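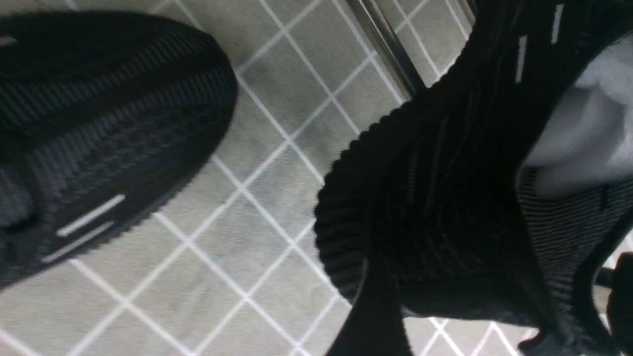
Black knit shoes and a clean hall floor

Home About House Walking Archive Contact

We use cookies to remember your settings. By carrying on you accept this. OK

I gave up on having a shoe cupboard in February. The old one was a tall, narrow thing with tipping drawers, and each drawer would take a pair of summer shoes but nothing with a thick sole. Most of our shoes ended up on the floor in front of it, so I took it out and put it on the local selling page. It went the same evening to a man from Cladbridge who wanted it for his daughter's flat.

Since then I have been working through the pile. I do a few pairs at a time, usually after tea, and put them straight down on the tiles while I decide. The grey tiles are good for this because grit shows up and can be swept away afterwards. The white grout is less good. I went over it with an old toothbrush and bicarb at the start of the month and it has stayed fairly bright, but I would choose a darker grout if we ever did it again.

The black knit trainers are staying. I wear them more than anything else I own. I like the ribbed fabric, and the little white reflective stripes are useful on the lane up to Gosel, where there is no pavement for most of the way. Knit does hold dust down in the ridges, and on black you see all of it. A damp cloth only moves it about. What works for me is a dry nail brush, going along the ribs and never across them, and then a wipe with a cloth that has been wrung out hard.

I don't put them in the machine any more. I did it with my last pair and the collar went wavy and never sat properly round the ankle again. If the insides need doing I use a bit of hand soap on a flannel and leave them by the back door overnight, stuffed with newspaper. Berenice Montes, who I walk with, swears by rice in a sock for the smell. I tried it and could not tell the difference.

Two other pairs have gone. One was the brown lace-ups I bought in Ponce for a wedding and wore for 4 hours. The other was a pair of walking shoes with a split sole, which I had been meaning to get mended since we came back from Firnar. The man at the heel bar wanted £16 to try gluing them and said he wouldn't promise anything, so that was that.

The plan now is a low open rack, 3 shelves at most, under the coats. I have measured the gap by the meter box and it is 376 mm deep, so a standard rack should go in with the door still opening. I want slats with space between them so the dirt falls through - the floor is easy enough to sweep, and I would sooner have it there than on a shelf.

I still have the wellingtons to sort out, and a bag of odd laces that came out of the bottom drawer of the cupboard. I will probably keep the long ones for tying up the beans.

Get new posts by email. Enter your address to subscribe. Unsubscribe at any time.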